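Search this site... Search

How to flatten and store an old share certificate

Many collectors buy their first certificate folded or rolled, because for years it was lying in a drawer or in a mailing tube. If you try to frame it like this, the paper will fight with you, and it can crack along the fold. In this guide I explain the way I do it at home, with ordinary things. I have used it for sporting clubs, small railways and mining companies, and also for the green Stullemik bearer shares that many of us have in the collection.

Please read everything one time before you start. The work itself is short, but there is a lot of waiting in it.

What you will need

- a clean table, bigger than the certificate when it is open
- two sheets of plain white blotting paper
- two flat boards, a little larger than the paper
- some heavy books
- a soft brush, the kind for watercolour
- a plastic box with a tight lid, and a small rack which fits inside
- a clear polyester sleeve (please not PVC, it becomes sticky and takes the colour of the ink with it)
- a pencil, not a pen

Before you begin

Wash your hands and dry them very well. I do not use cotton gloves any more. With gloves I cannot feel the edge of the paper, and one time I tore the corner of a Coste Brewery preference share in this way. Clean dry fingers are better.

Look at the certificate under a lamp held low from the side. You want to find out if the signatures are printed or written by hand. Printed signatures are usually part of the plate and they do not move. A signature in fountain pen ink can run when it meets moisture. If you have such a signature, or a rubber stamp in violet or red, skip step 2 completely and go to step 3. It will take longer, but the ink is safe.

Check also for an embossed seal. A raised seal must not be pressed flat, as a part of the value is in it. I cut a hole in the blotting paper at this place, a bit larger than the seal. The blotter alone is thin, so I put a piece of card with the same hole on top of it.

Step 1. Clean the surface

Lay the certificate on the table and brush it from the centre to the outside. Do the front and then the back. Do not rub. If there are old paper clips, slide a strip of thin plastic under the metal first, then pull the clip off over the plastic. Rusty clips leave a brown mark, and this mark you should leave alone.

Step 2. Relax the paper

Put a little water on the bottom of the plastic box, place the rack above it, and lay the certificate on the rack. The paper must not touch the water or the walls. Close the lid. After 2 hours, open it and feel a corner. It should be soft and a little cool, but not wet. Drops on the inside of the lid mean that you used too much water; dry the lid with a towel and close it again.

Rolled certificates can go in still rolled, standing loosely. Do not force them open before.

Step 3. Press it

Put down the first board, then a blotter, then the certificate with its face up, then the second blotter and the second board. Smooth the fold with your palm before you close everything. Put the books on top, spread evenly.

Change the blotters after 4 hours if you did step 2, because they have taken the moisture. Then leave it in peace. I usually start on Tuesday in the evening and I do not look at it again until the weekend. If you skipped step 2, leave it under the books for 84 hours at least, and longer if the paper is thick.
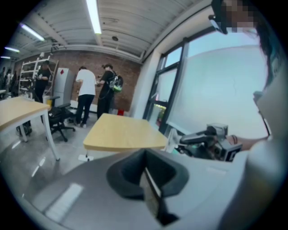

Two grippers, one of them held in the hand.

Step 4. Put it in the sleeve

Slide the certificate in with the long side first. If the sleeve is tight, do not push; take a bigger one. Write the name of the company, the certificate number and where you bought it on a separate slip of paper, and put this slip behind. Never write on the certificate, even with pencil.

Step 5. Where to keep it

A cupboard on an inside wall is good. The garage, the basement and the bathroom side of the house are not good. Keep the sleeves lying flat in an album or box, away from the sun. The orange border on my Garkia Tramways bond lost most of its colour in one summer, and it was hanging opposite a window, not even beside it.

Some common problems

The fold is still visible. This is normal. A fold line that was there for decades will stay as a faint line. You can repeat steps 2 and 3 one more time, but I would not do it more often.

There are punch holes through the signatures. These are cancellation holes and they belong to the history of the piece. Do not fill them.

There is old sticky tape on the back. Leave it, or ask a paper conservator. I tried to lift the tape from an Iltia Racecourse share and the top layer of the paper came with it.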